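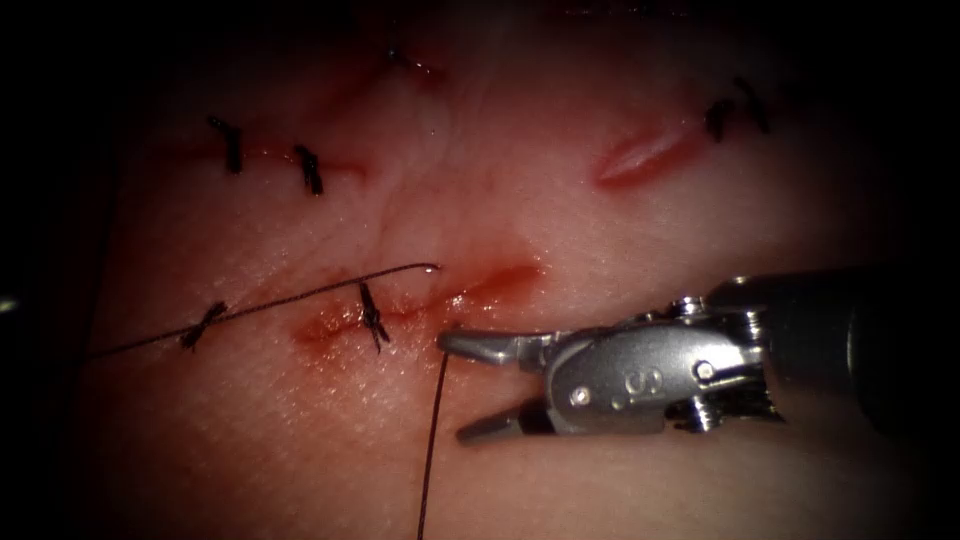 Stitches on the practice pad, two knots in the upper cut.

Wed 24 January

Finished the green coat lining tonight! Well, the left half of it, but the left half was the half with the torn pocket, so I am counting it as a triumph and have had a second mug of tea on the strength of it.

I have been hand sewing since just after Christmas and I can't believe I left it this long. Gran's old machine is still on top of the wardrobe and I have no wish at all to get it down. There is something so lovely about sitting under the lamp with one needle and one thread and the radio going, and looking up to find it's gone eleven. Tonight was a long programme about lighthouses and I only caught bits of it, because the armhole needed all of me. It curves and the lining doesn't want to curve with it. I pinned it, unpinned it, swore, pinned it again with the coat turned inside out over the back of the chair, and suddenly it lay down flat like a cat in the sun.

Used the Wedska thread in the end, the dark green. The Josance is a better match by daylight but it frays every time I go through the interfacing and I was sick of licking the end. Still 300 metres of the Wedska on the new reel so I shan't run short. Must remember to cut shorter lengths. Elbow to fingertip and a bit more, Ye-seo says, and she's right, I had a great long piece on the needle at the start and it tied itself into a knot the size of a lentil.

Saw Ye-seo at the mending evening last night, at the Bittencourt as usual, upstairs. It was packed! People sitting on the window ledge. She was showing a table of us how to do a ladder stitch so that it vanishes when you pull it up, and when mine vanished I made a noise that turned heads. Then I did a whole row more of them on a scrap of curtain just for the pleasure of pulling. Jailson Tavares was there too with a pair of walking trousers that are now more patch than trouser. He has done the knees in orange wool and they look marvellous. He says he'll never throw them out and I told him to leave them to me in his will.

He wants a few of us to go over to Namlow in February for the remnant sale. It's £2 a bag if you get there before ten, and the train isn't bad, and there's a bakery by the station. I said yes before he'd finished. I could do with some proper wool for elbow patches, and Mum's cushion needs backing, and I would quite like enough of something bright to line a bag with, though I've no bag to line as yet. One thing at a time. (I will come home with curtains. I know I will.)

Other news, such as it is. Rained until three. Paid the water bill, £86, ouch. Rang Mum, who has found a tin of Gran's buttons behind the paint in the shed and tipped the lot out on a tray to sort while we talked. I could hear them rattling. She counted 273 and then the phone rang off, so I don't know if that was all of them or only the shirt ones. She's posting me the big brown leather ones, which would be perfect on the green coat – the plastic ones on it now have never suited it.

Soup for supper, the last of the leek. Fingers a bit sore where the thimble doesn't reach.

Tomorrow the other half of the lining, if I'm home by six, and the hem of the blue skirt if there's any light left in me after that. Need more pins. Need to find the pins I already have, more to the point, as I've just trodden on one.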